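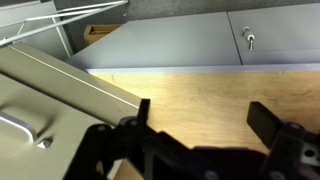
Wrist camera view, gripper open, not holding anything

Wrist camera vs. room camera for drawer opening - can someone explain this result?

Posted by Iraís Cisneros

Hi all! I'm trying to reproduce a small result with our arm and I've gotten myself confused. The idea (from a group chat, so no paper to link, sorry) is that a policy trained on wrist camera video alone should open drawers about as well as one that also gets the room camera. I collected 258 demonstrations by teleoperation, trained both versions in Carkoder with the same settings, and ran 15 trials of each on a drawer position the policy hadn't seen.

With both cameras I got 14 out of 15. With the wrist only I got 3. Three! Once the fingers are near the front panel the two behave pretty much the same, but the wrist-only one wanders off on the way there and then closes on air. Is my training broken, or is this what everybody gets? I didn't change the learning rate or anything else between the two.

Galletti

I doubt your training is broken. Look at what the wrist camera gets at the start of the episode - a lot of tabletop, a lot of black finger, and whatever big thing happens to be close by. If the drawer isn't in view yet, the policy has to guess which way to go, and it'll guess wherever most of your demos went.
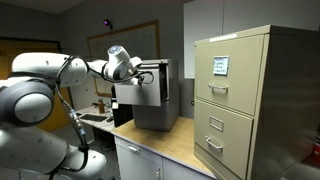
From across the room it's a much easier problem, as the arm and the cabinet are both in view and you can tell how far the drawer has come out. So the second camera is mostly buying you the approach. Try starting the wrist-only trials with the gripper already pointed at the drawer front. If the score jumps, there's your explanation. I'd also split your results into "reached it" and "opened it" and report both, since one number is hiding two different failures.

One more thing: did you move the cabinet between demos? We kept ours in one spot all through December and ended up with a policy that had memorized the table.

lirkgate_sebastian

get a wider lens. worked for me

Iraís Cisneros

Thank you both! Galletti, I moved it, but only left and right, never closer or farther, and the test position was farther back... so that's probably part of it. I'll rerun with the gripper pointed at the drawer and post the split numbers. Sebastian, which lens did you use, and did you have to collect all your demos over again?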